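Finger trials: where we have got to

The gripper comparison has moved on since the last newsletter, so here is an update for those of you who asked at the Friday meeting and got a short answer.

We are looking at two sets of fingers for the twin-arm table. The first is the Darnunon pair, broad and angular, which came with the arms. The second is a softer pair from Cabral with a rubber-faced tip. Both fit the same mount and both run from the Wolum controller, so the only thing that changes between runs is what touches the box. Swapping a pair takes 20 minutes if the screws behave, and a good deal longer if somebody has put the hex keys away in the wrong drawer.

The test load is snack boxes. They are light, they dent easily and they have shiny printed faces, all of which makes them awkward to hold. They are also cheap to replace. Each run asks the arms to clear boxes from a sloped board or to pick them up from wherever they have ended up on the table. A pick counts if the box leaves the surface and stays in the fingers until it is let go on purpose. If the box is crushed we record the pick and the crush separately, as they tell us different things. 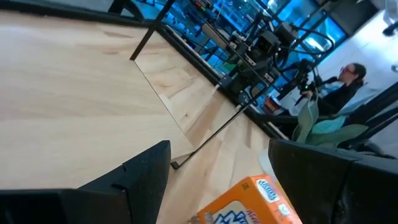
The wrist camera's view, with an orange box between the fingers.

Most of the arguing has been about that camera. It sits close to the fingers, and for the last few centimetres of an approach it is the only view worth having. The trouble is that the fingers take up a lot of it. With the Darnunon pair we lose the bottom corners altogether. The Cabral pair is narrower and gives some of that back, but the tips bend under load, and the software then has to work out where they have gone. We tried moving the camera mount back a little. It helped with the view and made the cable rub, so it has gone back to where it was.

The overhead camera is less trouble. It sees both arms and the whole tabletop, and it is the one we use for deciding which box to go for first. It is poor at judging height, which matters most on the board, where boxes may be lying flat, standing on end or resting on each other. At present the overhead view picks the target and the wrist view takes over for the grasp. The handover between the two is where most of our failed picks begin. The arm arrives in nearly the right place and then closes on a corner. 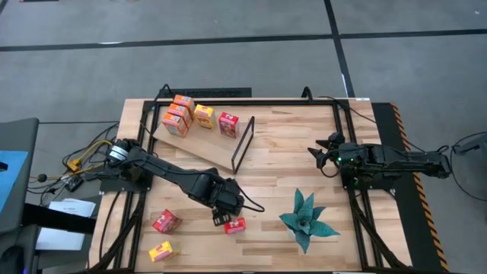
Apolinar Zamudio wrote in after the last issue to say that we should stop changing fingers until the handover is sorted out. In his view a late grasp will look like a bad finger every time, and we would end up choosing the pair that forgives our timing. He would also like to see the same box layout used for both pairs, set out from a printed sheet.

We agree with the second point and have started doing it. On the first, we have carried on with the fingers but now log the time between the two camera views as well, so that late grasps can be taken out of the comparison afterwards. It is more work at the desk and it saves stopping the table.

So far the log holds 2,309 attempts across both pairs. Of those, 246 were late by our measure and have been set aside. We are not publishing a score for either pair yet, as the Cabral tips have had fewer runs on the upright boxes and the figures would flatter them. The general picture is that the stiff fingers are better at boxes lying flat and the soft ones are kinder to the cardboard.

The board has turned into a test of its own. It began as something to put the boxes on, and then we asked an arm to take hold of it and tilt it.

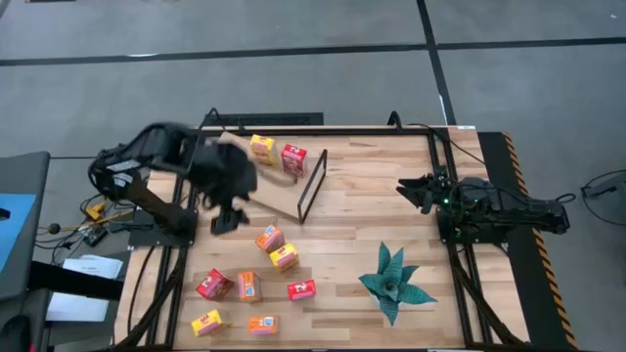
Gripping a thin flat edge is quite different from gripping a carton. The stiff pair holds the board well but needs to come in square. The soft pair is easier about the angle, and then lets the board sag as the arm swings. We have slowed the swing for both, which brought the sag down to something we can live with, and the slower speed will stay in for the rest of the trial.

Next on the list is a third pair from Fladetard, due in June. They are shorter than either of the others, so the reach settings will need doing again before any runs can count. We have also asked for the controller's closing force to be logged at every pick. It is only saved on failures at the moment, and that makes the crushed boxes hard to explain.

The layout sheets are in the shared folder, 24 in all. If you are booked on the table, please use them in order and write the sheet number in the log before you start the run.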